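Is a stainless steel prep table worth it for a home kitchen?
Asked in Kitchen & Home, March 2018

Hi all! We just moved into an old place with almost no counter space (40 inches, and the toaster lives on most of it) and I bake a lot of bread. I keep going back and forth between a butcher block cart and one of those plain steel restaurant tables. My husband thinks steel will make the kitchen feel like a cafeteria. Does it scratch badly? Is it too loud? And can you knead on it without chasing the thing across the floor?

Corentin Deschamps
Get the steel! I bought mine used from Bozkurt, the restaurant supply place near us, and it's been my favorite thing in the kitchen ever since. I looked at wood too, but I'm lazy about oiling and I knew how that would end.

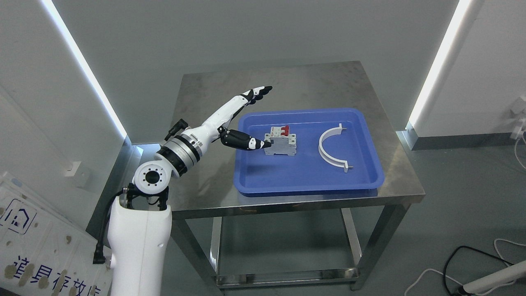
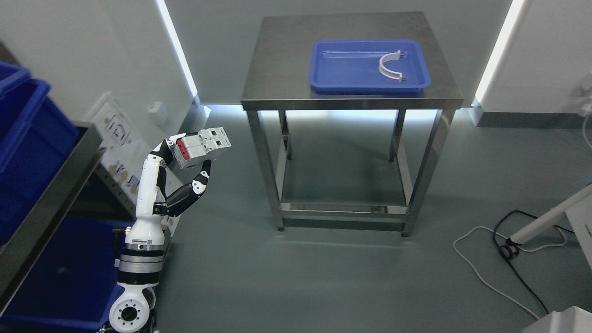 Scratches are the thing everybody worries about, and yes, you'll get them. The first one hurts, and then after a couple of months they all blend together and you stop looking. A brushed top like the one on the table in both pictures is what I'd pick over a mirror finish – fingerprints drive me nuts. Wipe with the grain, dish soap and water, dry it with a towel. Skip the steel wool.

For kneading, check how the legs are tied together. Mine has crossbars down low and it hardly moves, but my sister's cheaper one has nothing between the legs and it wobbles like crazy (she ended up shoving it against a wall). Rubber feet help too. As for noise, it's loud if you drop a pan on it. I keep a folded towel under the mixer and that's enough for me.

Oh, and dough feels colder on steel in winter, so give it a little longer to rise. Pie crust loves it, though!

Vulloleck
wood. steel is cold and ugly, sorry. your husband is right

Enditz
I have both and use the steel one way more. Measure your doorway before you buy, mine had to come in with the legs off and I lost one of the bolts on the porch. Also ask if the edges are rolled under, some of the cheap ones are sharp.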